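3.2 Collection sessions

Demonstrations were recorded by students on the Kitbridge manipulation module between the start of teaching in September and the end of term. The class was divided into 11 groups of 4. Each group was given a pair of Ladow hand-held grippers and one bookable slot per week in a glass-partitioned office on the teaching floor. No robot arm was needed at this stage; trajectories were replayed later on the Tesholm bench described in Section 4.

Groups chose their own tasks from a list of 69, subject to the rule that both hands had to be used. The wide-angle camera on each gripper recorded continuously from the moment the operator picked it up, so the raw recordings include set-up and handover as well as the task itself. These portions were trimmed by hand before training.

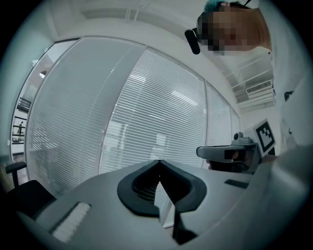
Figure 3. View from the camera of one hand-held gripper during a session. The second gripper, at right, carries a square fiducial marker. The operator's face has been pixelated.

The marker allows the relative pose of the two grippers to be estimated whenever one is visible to the other. Where it was out of view, pose was taken from visual odometry alone. Blinds and glazing gave repeated straight edges, and several groups reported drift when the camera faced the partitions for long periods. We did not correct for this in the student data.

After trimming, 1671 demonstrations were kept. Each group labelled its own recordings using the Sarkar annotation sheet, and a second group checked the start and end points. Disagreements were settled by the teaching staff. Recordings with no agreed end point were removed from the training set but kept for the error analysis in Section 5.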